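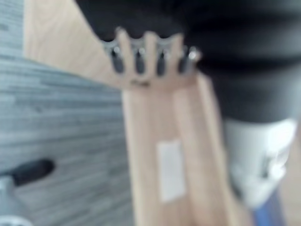 Ingate Catering Support, Olaniyan House kitchen

How to run the cutlery arm on a lunch shift

The Dandex arm sorts clean cutlery after the lunch wash. This page is for kitchen porters and servery staff who will be on the cutlery bench when it is running. It covers setting up, watching the arm, dealing with a missed pick, and closing down. Dishwasher loading and polishing are still done by hand and have their own pages.

You need to have done the bench induction before you use this page on your own. If you haven't, ask the shift lead to put you down for the next one.

What your job is now

Before the arm came in, two people stood at the bench from the end of service until the trays were done. Now one person minds the bench and the other goes to the servery or the pot wash. The person minding the bench is responsible for everything the arm puts in a tray. If a dirty fork goes out, it is a bench problem and gets logged as one.

The bench is a rota position like any other. Swap at the halfway point of the shift, the same as on pot wash. Nobody should be on it for a whole shift, even on a quiet one. Watching is tiring in a different way from sorting, and people have told us they miss things towards the end.

Before you start

Check the isolator on the wall is off. Put your apron strings and lanyard out of the way. Wipe down the work surface with the blue-bottle cleaner and dry it fully. A wet surface throws reflections and the camera on the wrist will pick them up as metal.

Set the board in its place on the work surface. Look along it for splits. If it rocks, take it off and clean underneath. Leave the label on the board alone, even if it looks scruffy. Scrubbing it lifts the corners.

Check both sides of the gripper for food, grease and bits of paper towel. Use a dry cloth only. Do not pull at the fingers.

Setting out the cutlery

1. Bring the first basket over from the wash and let it drain.

2. Take out anything that doesn't belong: teaspoons from the meeting rooms, tin openers, peelers, anything with a blade longer than a table knife. Chef's knives never go on the bench, and they don't go in the wash basket either.

3. Tip out no more than 10 pieces at a time and spread them so they aren't lying on top of each other. They can point any way you like.

4. Step back behind the yellow line.

5. Turn on the isolator, wait for the steady light on the base, and press Start on the panel.

The arm will make one slow pass with nothing in the gripper. This is normal. It then begins picking.

Watching the arm

Keep the wrist view open on the panel. It is a close view and it is often blurred, so don't use it to judge whether something is clean. Use it to see where the piece is in relation to the fingers. In the view at the top of this page the fork is lying crosswise with its tines pointing down, and the black finger is just above it. Things to look for while it works:

The gripper going for the tines. It should take a fork by the neck or the handle. If it closes on the tines, let it finish the lift and then check that fork for bent ends.

Two pieces coming up together. Forks nest. Press Pause before they get to the tray.

The same piece being tried again and again. The arm will try three times and then leave it. You don't have to wait for the third try.

Other utensils near the board. Tongs, scrapers and anything else with a handle should be moved away when the arm is paused. It works round them most of the time, but it is slower.

If it misses or drops something

Press Pause. The arm will lift and stop. Wait for the light to go amber before you reach in. Amber is the only state in which your hands may cross the yellow line.

Move the piece to a clear spot on the board, take your hands back, and press Resume.

If a piece has gone on the floor, leave it until the basket is done and then send it back through the wash.

If the arm stops by itself with a red light, turn the isolator off and tell the shift lead. Don't try to restart it. Laredel look after the arm for us and their number is on the inside of the cupboard door. Carry on sorting by hand in the meantime, at the other end of the bench.

Checking the trays

Every tray gets looked over by a person before it goes to the servery. Tilt it under the light and turn over a few pieces. Pull anything with water marks or dried food. The arm sorts by shape and has no idea whether a fork is clean.

On our own trial in March we put through a mixed load of 90 pieces and 89 went in the right tray. The other one was a cake fork, which went in with the teaspoons. We have stopped putting cake forks through.

A full basket takes the arm longer than a quick pair of hands. The gain is that the second person is free. If you are short of trays in the middle of service, pause the arm and sort by hand. You don't need permission for that, and it won't be held against the bench figures.

Closing down

1. Press Finish. The arm parks itself over the back corner.

2. Turn off the isolator and hang the tag on it.

3. Wipe the fingers with a dry cloth, then the work surface with cleaner.

4. Stand the board on its long edge in the rack.

5. Fill in the bench sheet: start time, finish time, number of pauses, anything sent back.

Allow 8 minutes for this at the end of your turn. It is paid time and is already in the rota.

About the bench sheet

The sheet records the arm. It has no column for names and the pause count is not used to compare people. Please write down every pause, including the ones that seemed like your own mistake. The pauses are what we send to Laredel, and the tray order was changed because of them.

Hours

No one's contracted hours were cut when the arm went in. Some tasks moved: the second bench person now does the afternoon restock, which used to fall to whoever was left. If your turns on the rota have changed in a way that doesn't suit you, raise it with the shift lead before the next rota goes up.

Related pages: Dishwasher loading. Hand polishing. Bench induction sign-off.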